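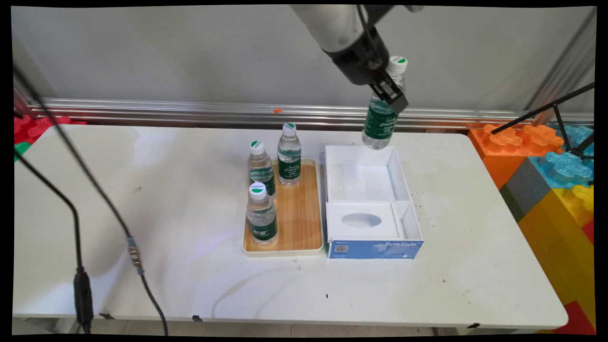 Bulora Hall: Packing for the June Open Day

Refreshments and table settings are prepared at Bulora Hall. Bottled water is set out on wooden trays and boxed for the visitor rooms. Packing begins at 9 am and takes about two hours.

Water bottles with dark green labels, with the white box beside the tray.

Boxes are labelled by room and held at the Tang Street entrance until collection.

Gallery enquiries: Mahtab Soltani, Visitor Programs, Room 14.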